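Does the Toss Matter? A Look at Local Club Cricket

Student project report, sports statistics elective
Hanyu Yu and Cameron Ruawai

14 shares | 3 comments

Background

Most people who follow cricket will tell you that the toss decides games. Commentators say it, captains say it when they lose, and our coach at Cliltmont says it nearly every time we bat second. We wanted to see if the scorebooks agree. Our starting guess was that they would not, and we should admit that up front, as it may have shaped how hard we looked at some results and how quickly we accepted others.

Where the numbers came from

We used the scorebooks of the league that Cliltmont and Hetudham both play in. After throwing out abandoned games and ties, we were left with 1299 matches. Fengying Dong typed in the older books by hand. Keyvan Zarei then checked a sample of her entries against the paper and found two wrong results, both fixed. We do not know how many mistakes are left in the part he did not check.
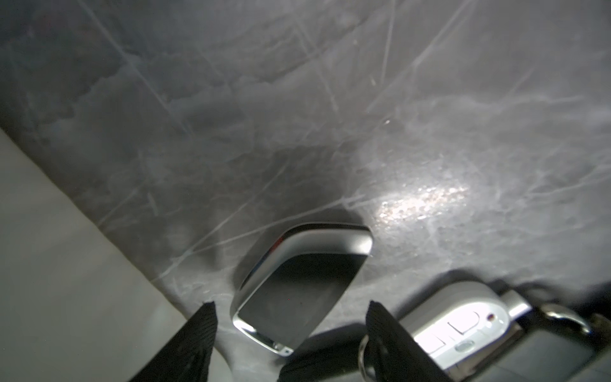

The bigger worry is what the books leave out. Plenty of scorers wrote down who batted first but not who won the toss. In those cases we had to ask the clubs, and people's memories of a toss are not worth much. A captain who lost the game seems more likely to remember losing the toss as well. We marked these matches separately and ran everything with and without them.

What we found

With all matches included, teams that won the toss won slightly more often than they lost. Without the matches filled in from memory, the gap shrank until we could not tell it from luck. This is the main result of the project, and it is a dull one.

Batting first or second made a little more difference, mostly early in the season. In June it vanished. The usual story is damp fields in spring, and it may be true, but we have no weather records for any of these grounds and did not want to guess. Shaohua Cheng suggested using rainfall from the nearest station. The nearest station is on the far side of a ridge from three of the grounds, so we left it alone.

We also looked at the home side. Hetudham have a name for being very hard to beat on their own field, and they do win a lot there. They win a lot everywhere else too. Once you allow for how strong the team is, the "fortress" mostly goes away.
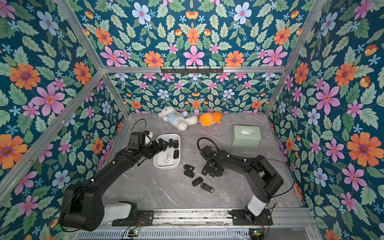 Figure 2. Gray marble-patterned tabletop with floral wallpaper behind.

Problems with our own work

We tested many splits of the data -- by month, by ground, by division -- and if you do that long enough something will look interesting. One ground, Tripathi Park, showed a large toss effect. It also had very few matches, and the effect depended on one bad season for a weak home team. We would not bet on it.

The teams are not equal either, and our rating for team strength is crude. It is last season's win rate and nothing more. A club that lost its best bowler over the winter still counts as strong.

What we would do next

Ask scorers to write down the toss. It takes a few seconds. We sent this request to the clubs and so far two have replied, one of them to say that everybody knows the toss matters.

Contact: sports statistics elective, project page | Back to top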